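Before you start, read all the steps one time. Making a cold frame from an old window is not difficult, but the order matters, and I made my first one in the wrong order and had to take it apart again.

## How to build a small cold frame for winter greens

A cold frame is a low box without a bottom, with a glass lid which lets the light in. In Esgate, where I have my garden, it lets me pick spinach and lamb's lettuce for many weeks after the open beds have finished. I build mine in August, so that the soil has time to settle before I sow.

### What you need

- one old window sash with the glass still whole
- untreated boards, 50 mm thick if you can find them
- four corner posts, cut from the same wood
- two hinges and screws for outdoor use
- a saw, a drill, a tape measure and a square
- a stick for holding the lid open
- linseed oil and a brush

Look for the window first and buy the wood after. The window decides the size of everything else. Mine came from a house in Fedthorpe that was being renovated, and the owner, Silvia Tichý, was happy that somebody took it away. If the paint is old, do not sand it until you know if there is lead in it. A hardware store can sell you a test for this.

### Step 1: Measure and cut

Lay the window flat and measure the outside of it. The box should have the same width and the same length, so the rain runs off the edge and not into the box.

The back must be higher than the front. I cut the back at 517 mm and the front at 209 mm, but my window is long from front to back. With a shorter window, make the difference smaller, otherwise the lid is too steep and it becomes heavy to manage in wind. For the sides, join boards to the height of the back, draw a straight line from the back height down to the front height, and cut on this line.

My neighbour Oldřich Tóth cuts both sides together, held with clamps. I tried it his way the second time and the sides matched much better.

### Step 2: Put the box together

Stand the corner posts inside the box and screw the boards to them from outside. Drill the holes first, because thick boards split easily near the end. Check each corner with the square before you tighten the last screws.

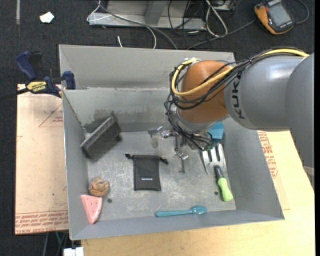 Brush linseed oil on all the wood, also on the cut ends, and give it a few dry days. The rags with oil can catch fire by themselves if you leave them in a pile. Spread them flat outside until they are hard, and only then put them in the garbage.

### Step 3: Choose the place

The low side should look to the north if you live in Australia or New Zealand, and to the south if you live in Canada or Europe. A wall behind the high side gives some shelter. Take away the grass, loosen the soil to the depth of a spade and mix in ripe compost. Set the box down and push soil against the outside, so no cold air comes in under the boards.

### Step 4: Fix the lid

Screw the hinges to the back board and then to the window sash. It is better with two people. Aicha Hegazy held the glass for me while I marked the holes, and we needed about 50 minutes for it, with tea.

Add a short chain between the lid and the box. Without it, a strong wind can throw the lid backwards and break the glass.

### Using it

Open the lid a little every sunny morning, even in winter. I lost a whole row of young lettuce from heat, none from frost. Close it again in the middle of the afternoon, while there is still some warmth to keep. Water less than in summer, and in the morning, so the leaves can dry before night.

On very cold nights I put an old blanket over the glass and take it off after breakfast.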